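Teaching Two Arms to Sweep: A Talk with Pádraig Moynihan

When I got to the Findeck lab, Pádraig Moynihan was on his knees picking crumbs out of the carpet. He got up, shook my hand, apologized for the crumbs, and put the kettle on before I had my coat off. We talked for most of the afternoon, and I had meant to stay an hour!

Moynihan studies how robots learn chores that need both hands, and his latest project, Witby, is all about sweeping up after a messy meal. "Everybody wants to see a robot fold a shirt," he told me. "I wanted to see one deal with a potato chip. A chip slides, it snaps, it hides under things. You learn a lot from a chip."

The method is easy enough to explain over tea. A person guides the two arms through the job again and again, and a learning program studies those recordings until it can try the job alone. What Moynihan changed was the labeling. In the older approach, which his group called Nustau, each run was treated as one long task. In Witby, every run is split at the moments when one arm has to wait for the other.

"Sweeping is mostly waiting," he said, and laughed. "One hand has the brush, the other looks after the dustpan, and they have to agree on whose turn it is. My mother could do it while talking on the phone. We needed 400 recordings."

The work goes on at a white table with a brown mat on it, a pink-handled brush held in one gripper, and a beige dustpan with a couple of bread rolls and a bit of yellow sponge in it.

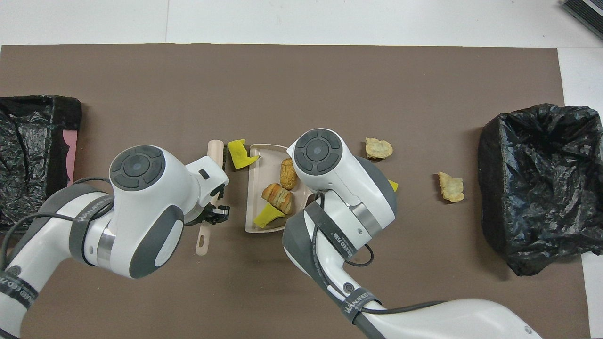
What the numbers say

The team ran 150 trials with the new labels, and the arms finished the whole cleanup in 73 percent of them. Moynihan was quick to bring up the rest. Most of the failures came from small, light pieces that got pushed along the mat and never made it up over the lip of the pan.

"Bread is kind to us," he said. "Bread has some weight, and it stays where you leave it. I could watch the thing move bread all day, and I'm afraid I have."

He would like to try the same labels on wiping and on pouring, and he has a second set of recordings called Cao, 300 runs in all, that he hopes to get through by April. There was a cold half cup of tea by his keyboard when I left, and he was already back to looking at chips.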